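Folding puffy jackets without the fight

Puffy jackets used to be the last thing left in my laundry pile, every single week, and now I save them for last on purpose because I like doing them! All it takes is a seat, your lap and the edge of a table.

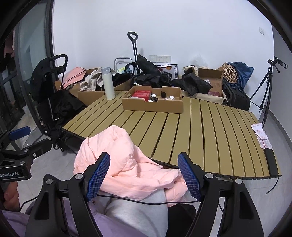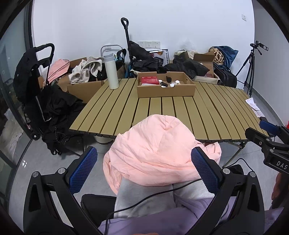 Start by zipping it all the way up and emptying the pockets (I once folded a grocery list into mine and found it in June). Lay it face down, bring the sleeves straight across the back, and smooth from the hem toward the collar with your forearm. You want to hear the air going out. Fold it in thirds the long way, press again, then roll from the hem up and tuck the whole roll into the hood if there is one.

Slatted camp tables are great for this, the air has somewhere to go underneath. Just watch for zipper pulls slipping down the gaps.

A shallow cardboard tray at the back of the table is my other favorite thing. Caps, little boxes and all those small bits go in there before I start, and nothing gets rolled up in a sleeve. Mine gets swapped out when the corners go soft.

Don't store them squashed all summer! Tight rolls are for suitcases and for a drawer you open every few days. For the long stretch, hang them or fold them once and leave them loose on a shelf. If one comes out flat, 5 minutes in the dryer on low with 2 clean tennis balls brings it right back.

Usha Suvarna, Millside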